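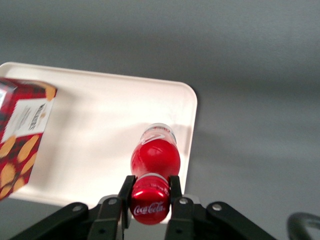

Glykeria Balaskas wrote in to ask whether the Kirnelden soda maker is worth it if you only drink fizzy water on weekends. Probably not! I go through a bottle a day, so mine has been earning its spot since August.

It's the basic one with the push-down lever, and I paid 55 dollars for it at Frimpong. Setup took me about 16 minutes, most of it spent hunting for the gas cylinder (it was under the cardboard insert).

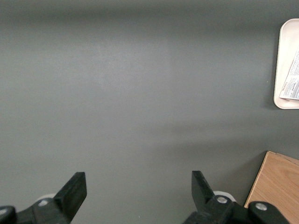 The fizz is good -- sharp, small bubbles, even with lukewarm tap water, though colder is better. My old Gillencombe always went flat by dinner and this one holds till the next morning if I screw the cap on tight.
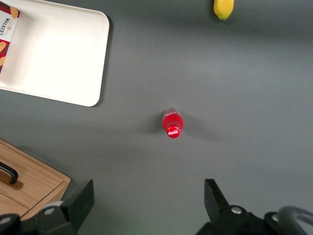 Gripes

The lever squeaks. The bottle won't fit in my fridge door, so it lies on its side on the bottom shelf and rolls into the lettuce.
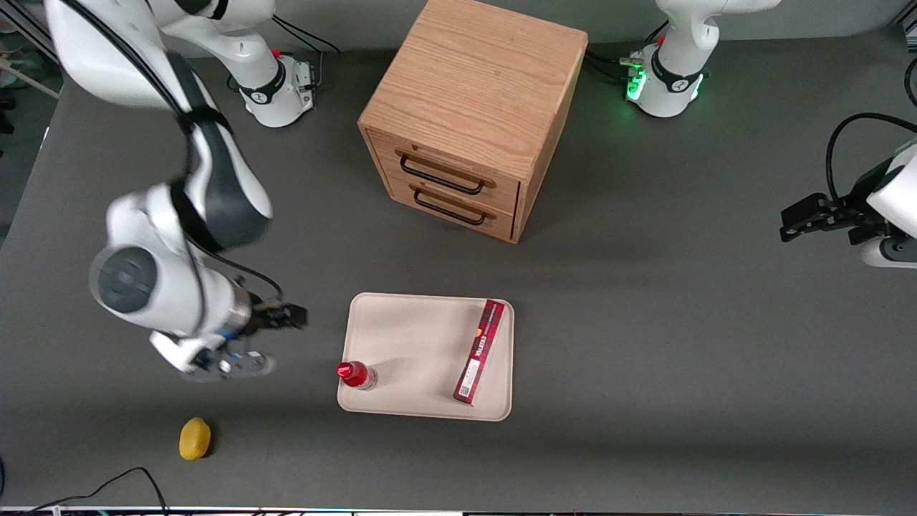 Refills are the other sore point. I have to drive the empty cylinder out to Nandevport, and the shop there closes at 2 on Saturdays, so I've missed it twice now. I bought a spare -- do that right away if you get one. I'd still buy it again, squeak and all.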